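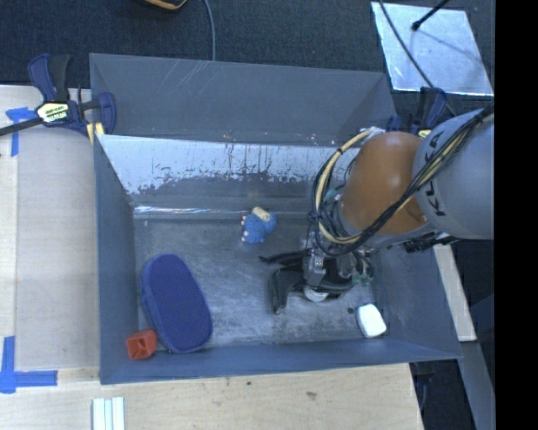 # How a Song Gets Around: Following One Local Release for Six Weeks

Reshma Xaba, music and media elective, 11 April 2023

I picked this topic because I was already a fan, so let me get that out of the way. Sikel is a four-piece from my side of town (two guitars, drums, and a singer who also plays trumpet when she feels like it), and in November they put out a single called "Udura." I wanted to know how people who had never heard of the band ended up hearing the song. My partner on the project was Romana Ďurica, who did not like the song at all, and I think that kept us fair!

## What we did

We followed the single for six weeks after it came out. Every Sunday night I wrote down the play count on the band's page, plus any radio spins or blog mentions we could find. Romana handled the survey. She stood outside two shows at Shezi, the all-ages room over the bike shop, and asked people in line how they first heard of Sikel. She got 71 answers, which is way more than I would have gotten — I hate walking up to strangers.

We also talked to the drummer for 30 minutes at his kitchen table. He asked us not to quote him on money, so there's no money in this report.

## What we found

The song had 771 plays after the first week. I expected a big jump at the start and then a slow fade, and for three weeks that's what the notes show. Week two was quiet and week three was worse. Then in week four a bigger band called Priren took Sikel along as openers for one night, and by the end of week six the count was at 1,221. I can't prove the show did it. The college station also played the song twice that same week, so the two things are tangled up and I don't know how to pull them apart.

The survey surprised me more. I was sure most people would say they found the band through a playlist or a clip on their phone. The top answer by a lot was "a friend brought me." Posters came in second, and I had told Romana to leave posters off the form (she ignored me, thank goodness).

## Problems

We only asked people who were already in line for a show, so of course lots of them came with friends. Somebody listening alone in their bedroom never had a chance to answer. Also, I played the song a bunch of times while writing this, and those plays are in the totals. I stopped once Romana pointed it out, but weeks one and two are a little puffed up because of me.

If we did it again, I'd follow two bands at once so there was something to compare with, and I'd start before release day. Romana would like the second band to be one she can stand.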